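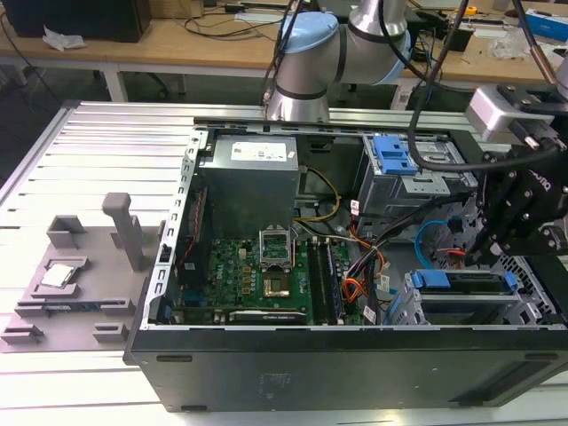 포스포트 사진관 소장품 전시 및 대여 안내: 자주 묻는 질문

관람

질문. 상설 전시실에는 어떤 작품이 걸려 있습니까?
본관은 흑백 은염 인화 작품을 중심으로 279점을 소장하고 있으며, 그중 80점을 상설 전시실에서 공개합니다. 나머지 작품은 수장고에 보관하며, 연구 목적의 열람은 사전 신청을 받아 진행합니다.

질문. 전시 작품은 얼마나 자주 교체됩니까?
종이 인화물은 빛에 민감하므로 매년 3월에 정기 교체를 실시합니다. 교체 기간에는 제2전시실의 관람이 제한됩니다. 그롤라흐 컬렉션에 속한 초기 풍경 사진은 별도의 일정에 따라 공개됩니다.

질문. 전시실에서 사진 촬영이 가능합니까?
개인 소장 목적의 촬영은 허용됩니다. 플래시와 삼각대는 사용할 수 없습니다. 니 브리언 기증실은 기증 조건에 따라 모든 촬영이 금지되어 있습니다.
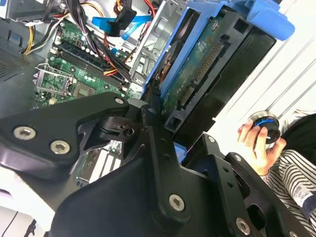

그리퍼와 덮개가 열린 데스크톱 컴퓨터

작품 대여

질문. 대여를 신청할 수 있는 기관은 어디입니까?
등록 박물관, 미술관 및 대학 부설 전시 시설이 신청할 수 있습니다. 개인과 상업 화랑에는 대여하지 않습니다. 신청 기관은 전시 계획서와 시설 현황 보고서를 함께 제출하여야 합니다.

질문. 한 번에 몇 점까지 대여할 수 있습니까?
전시 한 건당 최대 22점입니다. 대형 인화 작품은 운송 여건에 따라 수량이 조정될 수 있습니다. 액자를 교체하거나 작품을 액자에서 분리하는 행위는 허용되지 않습니다.

질문. 운송과 보험은 누가 부담합니까?
운송비, 포장비, 보험료는 모두 대여 기관이 부담합니다. 보험은 작품이 본관 수장고를 떠나는 시점부터 반환 후 상태 점검이 완료되는 시점까지 유효하여야 합니다. 상태 점검서는 인수와 반환 시 양측이 각각 서명합니다.

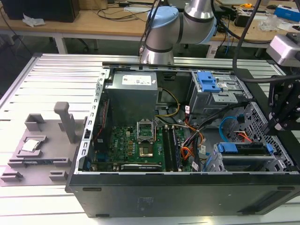

작업대 위의 로봇 팔과 데스크톱 컴퓨터 본체

이미지 사용 및 복제

질문. 출판물에 소장 작품의 이미지를 실을 수 있습니까?
가능합니다. 이미지 사용 신청서에 출판물의 제목, 발행 부수, 게재 면의 크기를 기재하여 제출하십시오. 저작권이 존속하는 작품은 저작권자의 서면 동의서를 첨부하여야 합니다.

질문. 학술 논문에도 사용료가 부과됩니까?
발행 부수 200부 이하의 비영리 학술 출판물은 사용료가 면제됩니다. 면제 대상이라도 신청 절차는 동일하며, 발행 후 견본 한 부를 본관 자료실에 제출하여야 합니다.

질문. 이미지를 자르거나 색을 변경하여도 됩니까?
작품의 일부만 게재할 경우 '부분'임을 표기하여야 합니다. 색조 변경, 좌우 반전, 문자 삽입은 허용되지 않습니다. 표지 디자인에 사용하는 경우에는 인쇄 전에 시안을 제출하여 승인을 받으시기 바랍니다.

질문. 출처는 어떻게 표기합니까?
작가명, 작품명, 제작 연도, 인화 기법, '포스포트 사진관 소장' 순으로 표기합니다. 테블리 기금으로 수집한 작품에는 기금명을 함께 적습니다.

본 안내문은 2020년 4월 12일 일요일 기준이며, 대여 규정의 세부 조항은 소장품 관리과에서 서면으로 제공합니다.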